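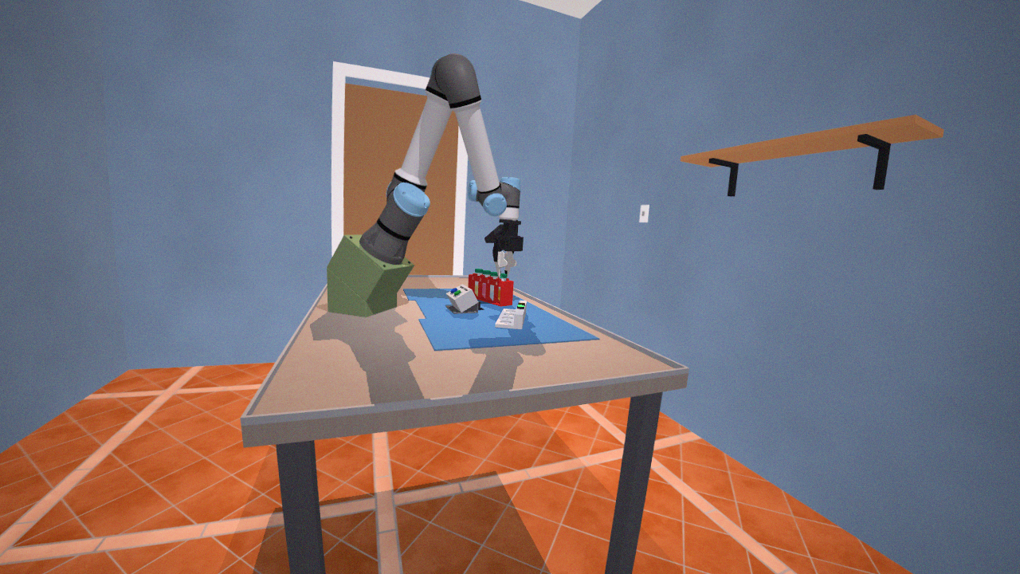

Korkville Public Library Board
Minutes of the Regular Meeting, May 19, 2026

1. Call to order
The meeting was called to order at 6:30 p.m. in the reading room. A quorum was present. Fraser Nisbet presided.

2. Approval of minutes
The minutes of the March meeting were approved with one correction. Under item 5, "Dunne Road" should read "Dunne Street." There was no April meeting.

3. Public comment
A resident of Dunne Street asked if the book drop could be emptied on Sunday evenings during the summer. She said books were left on the ground beside it twice in March. The director will look at the staff schedule and reply to her by letter.

A second resident spoke in favor of keeping the local newspaper on microfilm after it is scanned. The board noted that there is no plan to discard the film.

4. Director's report
The summer reading program opens the week after school lets out. Sign-ups stand at 226, with more expected once the schools send the flyer home. The limit for the opening day puppet show is 90, and tickets will be handed out at the front desk starting one hour before.

The copier on the main floor is out of service again. Sirholm has been called and is waiting on a part. Patrons are being sent to the one upstairs and charged the same rate.

Large print requests are up. The director would like to move the large print shelves closer to the entrance, where the paperback racks are now. No vote was needed. Members asked that the aisle stay wide enough for a wheelchair and a person walking beside it.

5. Roof and gutters
The leak over the periodicals corner came back in the last heavy rain. Two bids were received for replacing the flashing on the north side. Fletimach bid $3,000, with work to start in June. The other bid was higher and did not include hauling away the old material.

Motion to accept the Fletimach bid, payment to come from the building fund. Seconded. Discussion followed on whether the gutters should be cleaned first. Fletimach will be asked to do both on the same visit if the price does not change. Motion carried, one abstention.

6. Fines
Tabled from March. The draft policy drops overdue fines on children's books and keeps the replacement charge for lost items. Members want to see last year's totals before voting. Tabled again.

7. New business
Motion to spend up to $300 on folding chairs for the reading room. Seconded and carried.

The staff parking sign needs repainting. Nisbet will ask the town street department.

8. Adjournment
The meeting adjourned at 7:50 p.m. The next regular meeting will be in June at 6:30 p.m., same room.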